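How to keep your bin picker from planning through the bin walls

So you've got a grasp planner that works great on a flat table, and then you put a bin under it and everything goes sideways. Been there! I spent most of February there. I'm going to walk through how I set up the bin as a proper collision object, how I fit its pose, and how I filter grasps before the motion planner ever sees them. If you already have a planner running and a depth camera calibrated to your robot base, you have all you need to follow along.

I'm using Marudum for motion planning and Arkel for the perception side, but I'll try to keep the steps general. Any stack that lets you add boxes to a world model and query collisions will do.

Step 1: Stop treating the bin as a point cloud

My first version just dumped the depth cloud into the world as voxels and let the planner sort it out. It seems like the lazy and correct thing to do, right? The camera sees the walls, the walls become obstacles, done.

Except metal bins are awful for depth. Shiny floor, slanted walls, holes in the cloud exactly where you'd like there not to be any. My planner would find a gap in a wall, decide it was free space, and very happily send the wrist through it. (In simulation, thank goodness. Mostly.)

So: model the bin by hand. Measure it with a tape. You want one thin box per wall, one for the floor, and if your bin has a divider, one for that too. If a wall slopes, give its box a rotation. Don't be tempted to make one big box and subtract the inside - some planners say they support that and then do something strange at the edges.

My bin file ends up looking something like this:

bin:
 floor
 wall_left
 wall_right (tilted)
 wall_front
 divider (tilted)
 wall_back

Each part gets a size, an offset from the bin origin and a rotation. I put the origin at the front left corner of the floor because that's where my tape measure starts. Pick whatever you like but write it down in the file, in a comment, right at the top. I lost an entire afternoon to a bin that was sitting one bin-width away from itself.

Step 2: Fit the bin pose, and fit it to the rims

You can measure the bin's position by hand, but the first time someone bumps it you're measuring again. I fit it from the camera at startup.

The trick that worked for me was fitting only to the rims. The floor is reflective and full of stuff, the inner walls are in shadow, but the top edges are usually clean. Crop the cloud to a band around the expected rim height, then run your registration against a rim-only version of the model. Arkel has a crop step built in, and if yours doesn't, it's a few lines.

Start with the hand-measured pose as your initial guess. I keep up to 4000 points after the crop and throw away the rest, which is plenty for something this simple and keeps the fit fast. Anything you've clamped or hung on the rim will pull the fit toward it, so either mask those spots or use a cost that doesn't care much about outliers. I do the second one.

Then check it! Draw the fitted model over the cloud and look at it with your own eyes. A low error number is nice, but I've had a very low error with the bin rotated half a turn. Limit how far the fit is allowed to wander from your guess and that problem goes away.

Step 3: Give the gripper a fatter shape than it has

Everybody's gripper model comes from CAD and nobody's CAD has the cables in it. Mine certainly didn't. The planner thought the arm had lots of room by the right wall, and the cables had a different opinion.

What I do now is add a couple of capsules to the wrist link that cover where the cable bundle goes in its worst position. Jog the arm through its picking range by hand, watch where the loop swings out, and make the capsule cover that. Same for any wiring on the gripper itself. You will lose some reachable grasps near the walls. That's fine, those were the ones that snagged.

Keep the fingers tight, though. If you pad the fingers as much as the wrist, you'll never get one between two objects again. I use separate padding values per link, and if your planner only has one global padding number, leave it small and put the extra size into the shapes.

Step 4: Filter grasps in cheap-to-expensive order

This is where the speed is. On the cluttered test I use for tuning, my grasp generator gives me 316 candidates, and I used to hand all of them to the planner one at a time. It was painfully slow - I'd go refill my coffee and come back and it would still be thinking.

Now it goes like this:

First, the approach angle. Throw out anything coming in so flat that the palm would have to pass through a wall. It's one dot product per grasp, basically free.

Second, gripper against bin. Place only the gripper model at the grasp pose and check it against the bin boxes. No arm, no inverse kinematics. After those two I'm down to 154.

Third, inverse kinematics with the full arm, and a collision check on each solution. Try more than one seed here. A lot of grasps next to a wall have one elbow position that hits and another that clears, and if you only ask once you'll toss a perfectly good grasp.

That leaves me 44, and those get sorted by grasp score and sent to the planner. It nearly always finds a path for one of the first few, so I quit at the first success.

Step 5: Split the motion into pieces

Don't ask for one path from home to grasp. Ask for a path to a pre-grasp pose above the rim, then do a straight line down, close, and a straight line back up. The free-space planner is good at the first bit and terrible at the second, where everything is tight and it wants to take little scenic routes around the objects.

For the straight-line bit, check the bin walls at full strictness, but allow contact between the fingers and the thing you're grabbing. In Marudum that's a per-pair allow list. Please remember to turn the allowance off after the place motion! Mine stayed on for a whole test run and I only noticed when I read the logs.

On the way up, attach a rough box for the held object to the gripper. Long items grabbed at one end will swing into the divider otherwise. I use the segmented cloud's bounding box and add a bit.

Step 6: Log the rejections

Save why each grasp was rejected, one short reason per grasp. Then when the robot says it has nothing to pick and you're staring at a full bin, you can look. If it's all wall collisions, your bin pose is probably off. If it's all inverse kinematics, your bin is likely too far away or too close, and moving it a little may do more than any amount of tuning.

Pendo Kimaro suggested coloring the grasps by rejection reason in the viewer and I'm a bit embarrassed I hadn't done that from the start. You spot a bad bin fit in two seconds because one entire side goes red.

Next time I'll get into items lying flush against a wall, where no straight-down grasp works and you need to nudge them out first. I've got a half-working version with the Lornness push primitives and a lot of opinions.
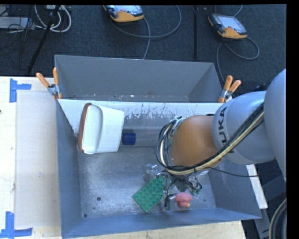

Jabari Were: Does the rim fit in step 2 hold up if the bin gets moved in the middle of a run, or are you only fitting at startup? We refit before every pick and it adds a noticeable pause, so I'd love to just check a couple of rim patches and refit when they drift. Also, seconding the cable capsules. We tried one global padding value first and the arm could hardly get below the rim.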